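Two hands, one dressing table: our project report

Group: me (write-up and data), Tahira Zaidi (hardware), supervised by Eifion Mathias

We called the project Sarnuvau, which was Tahira's idea and means nothing at all as far as I know. The brief from Eifion was one line long: collect demonstrations of somebody tidying a dressing table with both hands, then train a policy that can do a bit of it. We had until July, so "a bit of it" got smaller as the weeks went on.

I'll start with the kit. We used a pair of hand-held grippers, one per hand, each with its own camera and a set of square markers so the software can work out where the two are in relation to each other. You wear the straps, you pick the grippers up, you do the job as if they were your hands. It sounds easy and for the first few goes it really isn't! I dropped a pen so many times that Tahira started calling it the pen exam.

Our first real headache was the mirror. A dressing table has a mirror (obviously) and the camera on the gripper sees everything twice — once for real and once in the glass, with whoever is doing the demo standing there as well.

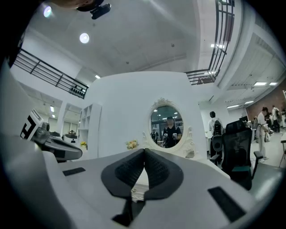
Gripper camera view, facing the mirror. The second gripper and its marker are on the left.

The tracking picks up the marker on the other gripper fine when it's close and side on, like it is there. What worried us was a reflected marker being read as a real one. In theory a mirrored tag shouldn't decode, as the pattern comes out backwards, and in our logs that held up. The trouble came from the part that follows general features in the room. When you lean in and the mirror takes up most of the view, the reflection moves the wrong way and the position estimate drifts off with it. We lost 32 demos to that before we worked out what was going on, and I'd like those afternoons back please.

The fix was boring. Start each demo standing further back, look around slowly so the room gets mapped, and only then go in. We also masked out the oval of the glass in the recordings that were nearly good enough. Tahira wrote the masking script, which she named Bilyk, and it's still the tidiest code in our repo.
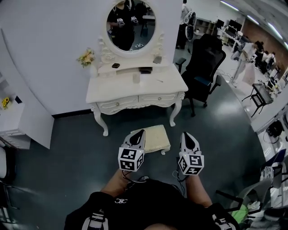

4 min read

We added a head camera in the second half of the project, and I wish we'd done it from the start. Looking down from up there you get both grippers with their marker cubes, the whole tabletop, and the footstool I kept kicking. It made labelling so much quicker. With only the wrist views I'd be sat there wondering which hand had the cup, and from the head view you just look.

By the end we had 473 usable demos. They cover three jobs: move the cup, put the pen on the tray, and shift the small box from one side to the other using both hands. Each one is 15 seconds or less once trimmed. We trained for 2,000 steps on the lab machine (it's called Onora, be nice to it) and tested on the robot afterwards.

The cup went well. The box was all right as long as it started near the middle. The pen was poor, and I think that's on me, as my own pen demos are full of fumbling and second tries and the policy copied the fumbling beautifully. Eifion's comment was that we should have thrown the messy ones out. Tahira reckons some recovery moves are worth keeping. We still haven't settled it, so the next group can have a go with both versions — the split is saved in the Flatetti folder with a readme.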